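Unit 4: Bench Setup of a Small Wired Network

Garkura Technical Program, Networking Basics
Notes prepared by Edem Korletey, revised in August by Joon-young Ra

4.1 Scope

This unit covers the physical layer of a small office network: copper patch cables, eight-position modular plugs, external power supplies, and the order in which a bench setup is connected. Addressing and switch configuration are in Unit 5. Read Section 4.5 before the lab period, which starts at 1:30 p.m. and does not run over.

4.2 The cable

A standard Ethernet patch cable contains eight conductors arranged as four twisted pairs. The pair colors are blue, orange, green, and brown. In each pair one conductor carries the solid color and the other is white with a stripe of that color. The twist reduces the noise picked up from neighboring pairs, and each pair has a slightly different twist rate for the same reason.

Two wiring patterns are in use, T568A and T568B. Reading left to right with the contacts facing you and the cable leaving at the bottom, T568B runs:

1 white/orange
2 orange
3 white/green
4 blue
5 white/blue
6 green
7 white/brown
8 brown

T568A exchanges the orange and green pairs. A straight-through cable has the same pattern at both ends. A crossover cable has T568A at one end and T568B at the other; it is seldom needed now, as most current equipment detects the pair assignment by itself. All cables made in this course are straight-through, T568B.

10BASE-T and 100BASE-TX use only pins 1, 2, 3, and 6. 1000BASE-T uses all eight. A cable with a fault on pin 4, 5, 7, or 8 may therefore work at 100 Mb/s and fail at gigabit speed. Students at the Clarport site lost most of a lab period to this fault last term, so check the negotiated speed as well as the link light.

4.3 Inspecting a plug

Unshielded plugs are usually molded in clear plastic, and the conductors can be read through the housing. Before a cable is put on the tester, check the following by eye:

Color order matches the pattern at the other end.
Every conductor reaches the front wall of the plug.
The outer jacket extends under the strain relief bar.
The latch tab is present and springs back when pressed.
Contacts are level, with none standing above the others.

A conductor that stops short of the front wall may still touch its contact and pass a continuity test. It will tend to fail later when the cable is flexed. Cut the plug off and start again. Plugs cannot be recrimped.

4.4 Power supplies

Small switches, routers, and compact PCs are commonly fed from a wall adapter through a barrel plug. Barrel plugs are not standardized to a voltage. Two adapters with identical plugs may supply 5 V and 12 V, and the wrong one can destroy a device at once.

Match these values between the adapter label and the device label:

Output voltage: must be equal.
Polarity: must be the same. Center-positive is more common, but read the symbol.
Current: the adapter rating must be equal to or greater than the device rating.
Output type: DC to DC. A few older adapters supply AC.

Example. A device is marked 12 V DC, 700 mA. An adapter marked 12 V, 1 A is acceptable if the polarity agrees. An adapter marked 12 V, 300 mA is not: it will run hot, its voltage may sag under load, and the device may restart at random.

Tag each adapter with the name of its device when it comes out of the box. The bins from the Jultitley building arrived untagged and sorting them is still in progress. Use nothing from those bins without a label check.

4.5 Order of connection

1. Clear the work surface and lay out the devices with their vents and heat-sink fins uncovered.
2. Uncoil adapter cords fully and separate them from the data cables.
3. Seat each data cable until the latch clicks, then pull back lightly.
4. Insert the barrel plug into the device.
5. Plug the adapter into the wall outlet.
6. Wait 2 minutes for startup and record the link lights.

To disconnect, remove the adapter from the outlet first. Press the latch fully before withdrawing a data cable; a broken tab lets the plug creep out of the port.

Stands and brackets for upright mounting are optional in this lab. If one is used, confirm that it does not block airflow.

4.6 Lab record

Submit one sheet per pair of students. Give the cable length, the pattern at each end, the tester result, the negotiated speed, and the adapter and device ratings side by side. Sheets go in the Pan folder on the course drive. A failed cable is graded the same as a working one if the fault is correctly located and described.

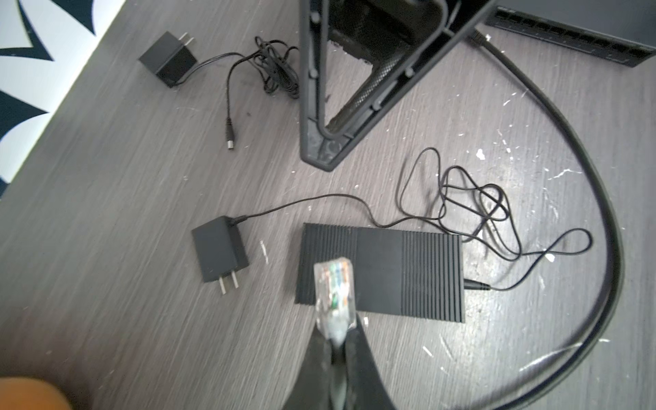
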